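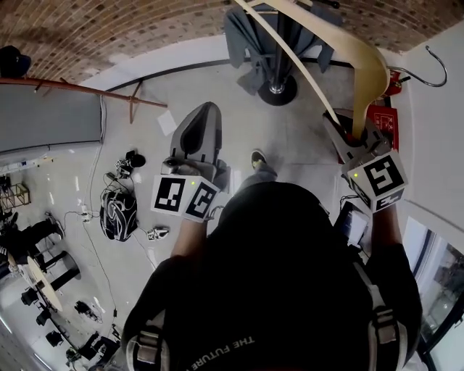
Visit to the Angelovski furniture house, Nemadport

We arrived at Nemadport in the morning, 2 of us from the Gronis shop, to see the entrance hall furniture which Angelovski will sell from September. The building is easy to find from the port road. At the reception one must sign a book and leave the umbrella.

Cameron Pomare received us and made the tour. He has worked there for 13 years and he knows each piece by its number, so he said "the 2398" many times before I understood that he was speaking of a coat stand.

The coat stands interested me the most. Our customers live in small flats and they ask for something which does not need holes in the wall. I looked for a long time at one with a black pole in the centre, a round black base and arms of bent light wood. A dark grey jacket was hanging on it, and I was glad of this, for in the catalogues a coat stand is always shown naked and one cannot judge the space it takes when it is in use. The curve of the wood is pleasant. I would like the base a little heavier, as our customers have winter coats and also hang their bags, but Mr Pomare told us that he has hung two wet overcoats on the same side and it stayed on its feet.

There is also a curved metal hook on the white wall, near the fire extinguisher. My colleague preferred it at once. It is true that it takes almost no place, but for a rented flat I stay with the stand.

After this we saw the benches and the shoe cupboards of the Ferov series. The doors close softly and the colours are calm. I did not like the handles, they are too thin for the fingers of my father, for example. The mirrors were still in their boxes and we could not see them.

At noon they gave us soup and bread in the canteen, very good, and we spoke about prices. The smallest order is 200 pieces for all the series together, which is much for a shop like ours. Mr Pomare will ask if we can share one order with the shop of my cousin.

The coat stand comes in one carton, with the arms apart. We asked for one sample, and also for the leaflet in our language.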